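# Numeck opens linen folding and mending room at Grarkholm

Numeck will open a room for folding, sorting and mending household linen at its Grarkholm site in November. Residents can bring in sheets, towels, tablecloths and plain cotton cloths, and use the tables without charge.

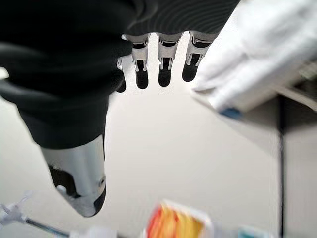 Aldana Troncoso said the tables mattered more to her than anything else in the plan, as a double sheet is hard work for one person in a small flat and most people end up folding it on the floor.

The room takes over from the monthly linen sessions, which handled 3,511 pieces in their last year. Numeck had expected 3,000. Most were bed sheets and tea towels, and a good number needed only a new hem.

Visitors may book a table for up to two hours. Linen should be washed and fully dry before it is brought in. Duvets, curtains with hooks and anything with a rubber backing cannot be accepted.

Pieces that owners no longer want can be left in the marked bags by the door. Those in fair condition will be folded, tied in sets of three and passed on through Văn, the household goods shop on the same street. Worn cloth will be cut into cleaning rags.

Grastier has supplied the shelving and will replace the ironing board covers as they wear out. Thread, pins and tape are provided. People who prefer their own scissors are welcome to bring them.

The room will open at 9.30 am and close at 4 pm, with the last table booking at 2 pm. Bookings can be made at the Numeck front desk.

**Notes to editors**

Visits by the press can be arranged through the Numeck office at Grarkholm. Please allow two working days for a reply.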